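Set everything out before you crack a single egg! I resisted this for years, and now I can't bake any other way. Hortensia Mosquera got me into it one Sunday in her kitchen in Brelldale, and my pound cake has been better ever since (so has my mood).

## Give every job its own bowl

Lightweight plastic bowls are wonderful for this. Use one for dry ingredients and one for wet, and keep a small glass bowl nearby for cracking eggs one at a time. A bad egg in a little bowl costs you one egg – a bad egg in the batter costs you the whole batch.

Lay out two spoons as well. I used to rinse the same one over and over, and I always ended up with damp clumps in the sugar.

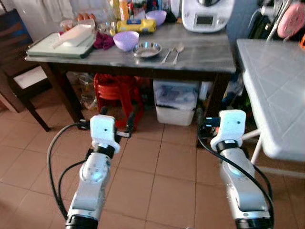
*Bowls, spoons and eggs on the gray tabletop, with the bottles and jars back against the wall.*

## Keep the tall things at the back

Bottles and jars go along the wall, where your sleeve won't catch them. Anything you'll reach for with floury hands comes forward. A shallow steel dish near the front of the table makes a great landing spot for sticky spoons, eggshells or the butter wrapper you're saving to grease the pan.

Keep a cloth beside the cutting board, too. Pick a dark one! Maroon hides berry stains beautifully, and you won't fret over it.

## Use the space underneath

My friend Brisa Cervantes keeps a lidless plastic bin under her table for the things she grabs every day, plus a stool she can hook out with one foot. I copied her in April and cleared a whole shelf.

## Weigh first, then mix

Measure all of it before you start stirring. My favorite cake takes 383 grams of flour, and I have lost count at the third cup more often than I'd like to admit. Setting up takes me 14 minutes, and the washing up goes faster too.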